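Recording notes, June

The second Sikano record is finished apart from the sequencing. These are the settings, written down before I lose the sheet.

Strings

Oleksandra Kravchuk played all the fiddle parts on her Bondarchuk, tuned down a tone for the two slow songs. The lower tension cost us some attack, and the bow noise came up with it. I cut a narrow band at 633 Hz, where the body of the instrument rang on open strings, and left the top end alone. Compression was light, at 2 to 1 with a slow release.

The harmony fiddle on "Evuvard" is a separate take, played from the other side of the room. Copying the first take and shifting it sounded thin in mono.

Guitar and voice

Guitar and lead vocal went down together. Spill was the main problem. Turning the vocal mic so that its dead side faced the guitar did most of the work, and dropping the guitar mic level with the 12th fret did the rest. There is still some voice in the guitar track, so any vocal repair means replacing both. We did that once, on Monday, for the last verse of "Sirwood".

Backing vocals were sung around one mic. Balance was set by moving people, and the fader stayed where it was.

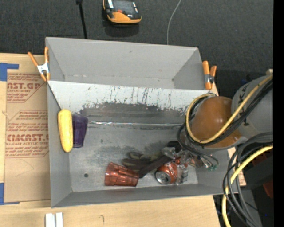
Still to do

Running order. The two slow songs can't sit next to each other, and "Evuvard" fades for almost a minute, so it wants to close a side.

Check the gap after "Sirwood" – the room tone stops too early and the silence is obvious on headphones.

Export the instrumental mixes at the same level as the vocal ones.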